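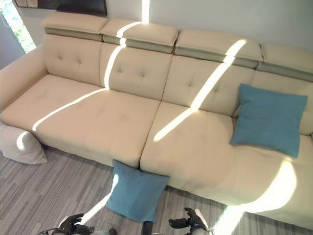 Frequently Asked Questions

So what is a listening night?

We put on a record, we play it from the first track to the last, and we don't talk until the side is over. Then we flip it and do it again. If you grew up with albums on in the background while you cooked or drove, you may be surprised how much is in there. Belmiro Seixas has owned one particular fado LP since he was a teenager and only caught the second guitar last winter, and he is still excited about it!

When do you meet?

Every Tuesday at seven in the evening, except in August. The new season starts in September. Doors open at half past six, and the needle goes down at seven on the dot, so please try to be in your seat by then. If you're running late, wait in the hall for the end of the side. You'll hear it pretty well from there.

How long does an evening last?

The music itself is capped at 70 minutes. That covers nearly any single LP and a lot of short doubles. After that we have coffee and talk, and the talk can easily run longer than the record did. You can leave whenever you like once the music stops.

Do I need to know anything about music?

No! Some of our best conversations have been started by people who said they didn't know what they had just heard but couldn't stop thinking about the drums. We have a retired piano tuner, two nurses, a bus driver and several people who came for the company and stayed for the bass lines. If someone uses a word you don't know, ask. They'll be thrilled to explain it, possibly for too long.

Who picks the records?

Whoever's turn it is. Put your name on the sheet by the coat rack and you'll get a date. You choose the album, you say a few words before it starts (five minutes at most, and Hélder does keep time), and you get first say afterward. We don't vote on choices and we don't veto them. That's how we ended up with a whole evening of steel drum arrangements, which I would happily sit through again tomorrow.

Where do the records come from?

Most are from the Cordeiro collection, which came to us from a closed neighborhood radio station and holds 672 LPs. The catalog is in the green binder and it's sorted by artist, with a separate section at the back for compilations. You're also very welcome to bring your own. Please bring it clean, and please bring it in an outer sleeve if you have one.

Can I borrow records from the collection?

Yes, two at a time, for two weeks. Write them in the binder and cross them out when they come back. Afonso Mendes looks after the collection and he is wonderful about it, but he does notice when a disc goes back in the wrong jacket.

What equipment do you use?

The turntable is a belt-drive Dikard, bought used and rebuilt by Arnaldo Marinho over one long rainy spring. The speakers are a big old pair of three-ways that need some room to breathe, so they stand well out from the wall. The amplifier is a Zenevlow. It runs warm, so please don't set cups on it. We get a lot of questions about cartridges and cables, and the short version is that careful setup did far more for our sound than any part we ever bought. Level the turntable. Check the tracking force. Move the speakers a little at a time and listen with a voice recording you know by heart. It's a fun afternoon!

Is there a best place to sit?

Everyone will tell you it's the middle, at the same distance from each speaker as the speakers are from each other. I think that's true for jazz trios and string quartets. For big choral records I like to be farther back and off to one side. Try a few places over your first few visits and see what you like. Soft furniture helps the room too, by soaking up some of the echo that bare floors and windows throw back.
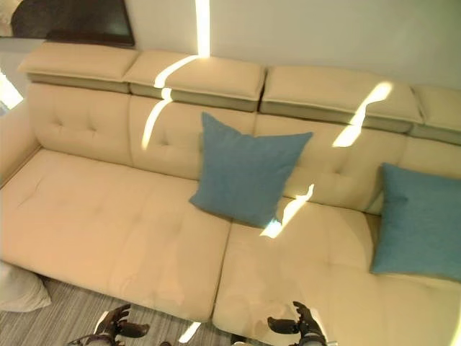

Cream sectional with a row of headrests.

Can I bring my kids?

Please do, if they can sit through a side. Rosário Marinho also runs an early session once a month with shorter records, where wiggling is fine and dancing is encouraged.

What about food?

Coffee and tea are on us. Bring a snack to share if you feel like it, and choose something quiet for during the music. Chips are for afterward.

Does it cost anything?

There's a jar. It pays for coffee, inner sleeves and a new stylus when we need one. Put in what you like, or nothing.

How do you clean a dusty record?

With a carbon fiber brush before every play, held lightly across the grooves for a couple of turns. For anything grimy we do a proper wash in distilled water with a drop of cleaning fluid, then let it dry upright in the rack. Keep the label out of the water. If you bring in something from a flea market, come at half past six and Arnaldo will show you how he does it.

What should I pick for my first turn?

The one you've been wanting to play for somebody. It doesn't have to be rare or clever. Half the room may know every word, and hearing it together is still a completely different thing from hearing it in the car. Sign up on the sheet, or tell Hélder at the door and he'll write you in.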